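Notebook, minor poets project
19/09/2026

Came in on a weekend to finish the birth dates. Did not finish the birth dates.

Where things stood on coming in: the Clukholm list has 1,025 poets on it, if we are generous with the word poet, and Verkinero had run all night merging the duplicates. It flagged 90 of the merges as doubtful. I was pleased with that number until I read the first few, and then I was pleased with it in a different way, as one is pleased to find the leak.

The main trouble is old and new style dates again. A man born in February in a parish register gets one year from the register and another from whoever modernized it, and Verkinero treats these as two men with the same name, the same father and the same bad elegy on the death of a horse. I had set the tolerance to a few months. It needs to be a full year for anything dated before the end of March, and only for England. Changed it. Reran it on the small set. The horse elegist is one man again. No improvement to the elegy.

Second trouble: the tool believes what it reads. One of the web sources we took in last July is a celebrity facts site that has a page for more or less every dead writer in the language, and it fills in the blanks on its form whether or not there's anything to fill them in with. So we now have net worth for a curate who died owing money to his own sexton. We have a "relationship status" of single for a woman with a surviving marriage settlement. One satirist is down as "still active." I've pulled the net worth column altogether. I have kept relationship status for the moment, in a side table, out of pure nosiness.

Note for whoever does the next import: that source is marked gossip in the source list and should stay at weight zero. It was at the default weight, the same as the registers. I did that. I would like to blame the form, which puts the default in small gray type, but I also made the form.

The Calatcombe poet

Spent far too long on this one. He has a single printed volume, a handful of verses in other people's commonplace books, and 16 different birth dates across our sources, which is a lot of being born for someone who published so little. Most of them turn out to copy one Victorian introduction. The introduction says "in or near" a certain year, on no stated evidence, and every later writer has dropped the "in or near" as if it were a bit of lint.

Tried sorting the sources by who copied whom, using the shared misspelling of his college. Works nicely. Once the copies are put under their parent there are seven left that count as separate witnesses, and of those I trust the burial register and the matriculation book. They don't agree with each other. The matriculation book gives his age as fifteen, and the burial register gives an age at death that makes him a student at nine. Either he was very gifted (see the poems: no) or the clerk who wrote down the burial was guessing from the look of him.

Current ruling: date from the matriculation book, with a question mark, and the burial age in the note field exactly as written. No averaging. Verkinero offered to average.
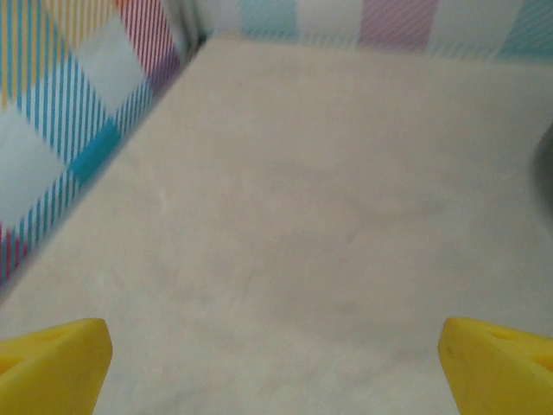
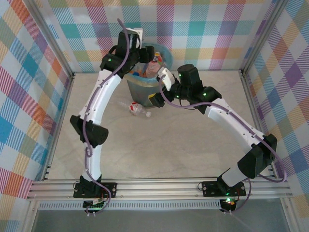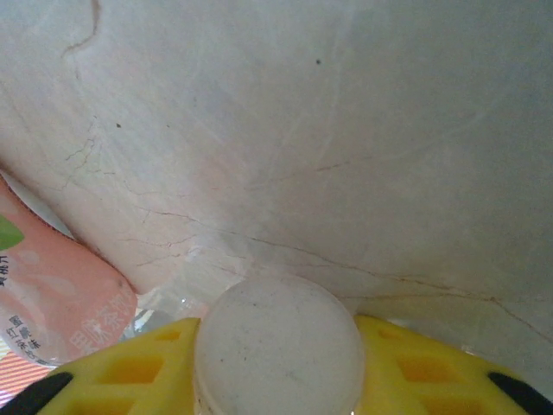 Also for the Calatcombe entry, the story that he sat in the House of Commons. He did not. A cousin of the same name did, for one short session, and as far as I can find said nothing in it. The confusion goes back to an auction catalog that wanted to sell the book as the work of a member, and the celebrity site has since promoted him to "politician and influencer of his time." I've split the two men and put a do-not-merge flag on the pair. Please leave it alone. It looks like a mistake and it will look like a mistake every time somebody tidies up.

Schools and movements

We have a field called "associated with," and it is a swamp. Half the list is associated with the metaphysical poets, on the grounds of having been alive. I tried the rule we talked about, where an association needs a letter, a shared printer, a dedication or a poem addressed to the other person. It's strict and I like it. It threw out most of the so-called metaphysicals and left a cluster who all used the same printer, who seems to have been cheap.

The rule also threw out one pair who we know were friends, as they are mentioned drinking together in a third man's diary. So "mentioned together by someone who was there" goes in as a further kind of link, lower weight. Diaries only. Prefaces written after everyone is dead do not count as being there.

Baloch file

The Baloch transcriptions arrived as one long text file with the line breaks in the wrong places, so that prose letters look like verse and some of the verse looks like a shopping list. In one or two cases I prefer it. Ran the line fixer. It handles couplets well and goes to pieces on odes, where it can't tell a short line from a broken one. I can't always tell either. Left the odes as they came, in a folder called odes_later, which I'm aware is where things go.

Their spelling policy is also not our spelling policy. They modernize u and v but leave long s as f, so there is a good deal of "fweet" and "foul," and the search for "soul" misses the most pious man on the list altogether. Wrote a replacement list by hand for the common words. Did not dare do "suck."

To do

Rerun the full merge overnight with the year tolerance at the new setting. Save the old output first this time.

Check whether the Clukholm list has its own do-not-merge flags. I think there is a column for it, hidden, with the header misspelled.

Write to Baloch about the line breaks. Be nice, they did it for free.

Find out what "fl." means to the tool. We use it for "flourished," and it seems to be reading some of them as Florida.

The satirist who is still active: set a death date.

Left the overnight run queued and the kettle off. Birth dates on Monday, starting from the letter M, where the list has two people entered as "Mr."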